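Gurkach Enclosed Work Table, Cleltside Series
White top, three-wall surround, for bench work and small-part handling

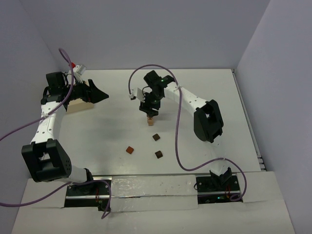

Cleltside table with gray back wall, gray-violet side walls and white top. Tan wooden box at left, wooden block near the middle.

Overview

The Cleltside is a rectangular work table with a wall on three sides. The near side is open for access. The walls block the view of the room behind the work and stop small parts from rolling off the back and sides. The surround carries no printing, so the background stays plain at every working position.

The table ships as a top, a leg frame and three wall panels. The top and leg frame can be ordered without the surround, and the panels can be added later using the same fixing points.

Specifications

Top width: 60 in
Top depth: 30 in
Side wall depth: same as top
Shipping weight, complete: 184 lb
Top color: white
Back wall color: gray
Side wall color: gray-violet
Leg frame: fixed height, with leveling feet
Assembly: two people, hex keys supplied

Top

The top is supplied in white only. Dark parts and natural wood show clearly against it. White parts do not, and a colored work mat is recommended for these. Mats must not be glued down. Adhesive residue is the most common reason for a replacement top and is not covered under warranty.

Clamps may be used along the near edge. Use a pad under each jaw and tighten by hand. Mounting plates may also be fixed at the near edge, left and right, provided the plate sits flat over its full area. Do not drill within 20 mm of a corner. Holes drilled by the customer do not void the frame warranty but do end coverage on the top.

Walls

The back wall is fitted first. Set it against the far edge, start all fasteners, and leave them loose. Fit the side walls, check that the corner seams are closed over their full height, then tighten from the bottom up. If a gap remains at the top of a seam, the table is not level. Correct this at the feet and not at the panels.

Panels are finished on both faces but the color is controlled on the inside face only. Small differences on the outside face between production runs are normal. When replacing one side panel on an older table, order both sides to keep the shade even.

Lighting

No lamp is included. Diffuse light from overhead gives the most even result on the top. A single lamp placed at one side will throw a shadow from the opposite wall's direction across the work, and anything tall near the front edge adds its own.

Wooden parts

A box and loose block pieces, both in light wood, are listed separately under Itis bench accessories. They are sold individually. The box can stand anywhere on the top and has no fixing points. Wood varies in tone from piece to piece and is not matched at packing.

Cleaning

Wipe the top with a damp cloth and mild soap. Dry it before placing wooden parts on it. Use a dry cloth on the walls. Solvent cleaners dull the panel finish and leave marks that cannot be polished out. Scuffs on the gray back wall can be reduced with a soft white eraser.

Included

Top
Leg frame with leveling feet
Back wall
Left and right side walls
Fastener pack and hex keys
Assembly sheet

Not included

Lamp
Work mat
Wooden box and block pieces
Clamps, mounting plates and any equipment fixed to the top

Ordering notes

Complete tables ship on one pallet. Inspect the corners of the top before signing for delivery, and report damage within 30 days with a photo of the carton label. Tables ordered with the Furukawa leg frame use a different hole pattern and a separate fastener pack. State the frame type when ordering replacement panels.

The assembly sheet was revised in May. Tables packed with the earlier sheet use the same parts and the same tightening order.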